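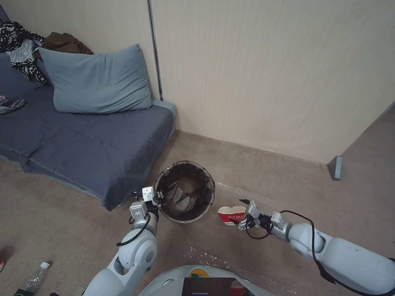

Pre-screening safety checklist for the Buduvico horror season, October programme, Screen 2. The inspection covers the auditorium, the foyer and the projection room, and is completed before doors open at each late showing. Waste bins must be fitted with a bag, as with the mesh bin and its dark liner, and paper cups are to go into them and must not be left under the seats. Inspecting officer: Estíbaliz Manzano. Countersigned: Severino Gallardo.

1. Exit doors open fully and are unlocked
Satisfactory. The left-hand door is stiff but opens with one push.

2. Exit signs remain lit with the house lights down
Satisfactory. Checked during the opening titles of Kurkard.

3. Aisles and steps clear
Action required. Carpet edge lifting at row F. Taped for tonight — a permanent repair is needed before the double bill.

4. Audience within the permitted number
Satisfactory. Limit is 790; almost 56 seats are held back for the sound desk and side access.

5. Warning notice for flashing images displayed
Action required. The notice was in place for Kurkard but missing for Jisis, which has a long strobe sequence in the cellar chapter. Ms Frade to supply a second copy.

6. Sound level tested
Satisfactory. The final chase in Jisis is very loud and was lowered slightly at the rear speakers.

7. Interval between showings
30 minutes allowed. Sufficient.

8. Projection room extinguisher in date
Satisfactory.

Items 3 and 5 will be inspected again before the next late showing.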